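Email open rates gone daft since the new platform, anyone else?

tillside_marketing
Moved our newsletter over to Sidow in June, list of 2000, mostly trade customers. Same template, same subject lines more or less.

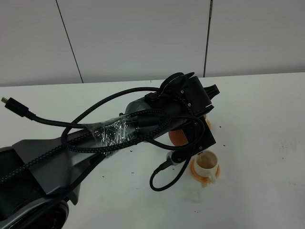 Opens doubled in the first send. Clicks didn't move at all. Boss is thrilled, I'm not. Is Sidow counting something Jostden wasn't? Can't find it in the help pages, just a lot of stuff about "engagement".

pennyperclick
Machine opens. Mail apps load the tracking pixel before a person goes anywhere near it. Your old platform probably filtered them out and the new one doesn't. Look for a toggle under reporting.

tillside_marketing
No toggle that I can see. Might be on the dearer plan, typical.

oldinkwell
Disagree a bit with penny. We were on Jostden for 2 years and it didn't filter anything by default, you had to ask support. So either somebody asked before your time or its something else. Did you clean the list when you moved?

tillside_marketing
Yes, took out 200 dead addresses. Bounces and old staff.

oldinkwell
Well there's part of it then. Fewer dead ones, higher percentage.

pennyperclick
Taking 200 off a list that size doesn't double anything. Do the sum.

oldinkwell
I said part of it.

drumlin_b
Ignore opens. Stopped reporting them ages ago. Clicks, replies, orders, done. We put a different discount code in each send and count the codes at the till end. Dull but the boss understands it.

sixteen_tabs
Codes get passed round though. Ours ended up on a voucher site and one tiny send looked like our best ever. I'd tag the links properly and look in your own site stats. Sidow adds its own tags unless you switch that off, and they overwrite yours — check before the next one goes out.

drumlin_b
Single use codes. Sorted.

sixteen_tabs
If your shop software does them. Ours dosen't.

tillside_marketing
Ok so checked the tags and yes, they were being overwritten, every link. Switched off. Have also asked Sidow support about machine opens, got ticket number 16 in the queue and a smiley face.

pennyperclick
Don't compare with the Jostden figures when you write it up. Start a new line on the chart from the move, otherwise you'll be explaining the jump every month.

oldinkwell
Agree with that one at least.

Last updated: 17/02/2025

Comments

mapleandson: Same jump here after leaving Drutard. Support said it was "expected".

quietfunnel: Security scanners can click links as well, worth knowing if you sell to trade. Put a hidden link in the footer and see who follows it.

mapleandson: Tried that, got our mail marked as spam. Careful.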